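4.2 Where the cups go: drying, grouping and the half-finished rack

We came to the drying rack rather late in the project, and I will admit we had not expected it to take up so much of our time. The household diaries we collected over 31 days in December and early January were meant to be about cupboards. People kept writing about the rack instead, and often with real feeling. One family had two racks on the go, a good one for glasses and a bent one for everything else, and could tell us at some length which of the children was allowed to load which.

What struck us most in the diaries was how often the rack was treated as a place in its own right, and a fairly permanent one. Of the 90 entries that mention cups, 21 describe a cup going straight from the rack to somebody's hand and back to the sink again without ever seeing the inside of a cupboard. Arnardóttir, in an essay on small kitchens that we are very fond of, calls this kind of storage "resting in the open", and the phrase suits our households nicely. The cups were put away as far as anyone at home was concerned, even if a visiting grandmother might have had other ideas.

We also asked households to sort a mixed lot of cups in whatever way felt natural to them, and to tell us afterward how they had decided. Colour came up again and again, particularly in homes with young children, where a colour often stands in for a person. Size came up less than we had guessed, perhaps because plastic cups sold as a set tend to be much alike. A few people sorted by how much they liked the cup, and we found that a perfectly sensible answer too.

Loading order matters as well, and it is easily overlooked when only the finished rack is considered. A person who fills the back first has a clear reach all the way through, while a person who starts at the front spends the second half of the job leaning over cups already set down. Several diary keepers described knocking one over in just this way, then starting the row again.

Grouping by colour also does a good deal of quiet work for whoever comes to the rack next. A rule that can be read at a glance needs no label and no explaining, and a newcomer to the kitchen can carry it on. The arrangement in Figure 2 is of this kind, with three light blue cups in one row, three pink in the other, and a wooden dowel running between them across the top of the rack. The pink cups lean against the blue ones all the same, and we would still call the rack sorted, as most of our households would, given that the grouping survives a bit of slouching.

Figure 2. Cups grouped by colour in a wire rack.

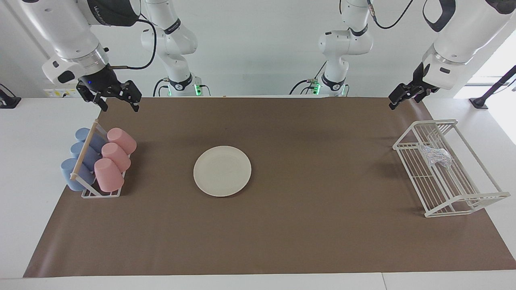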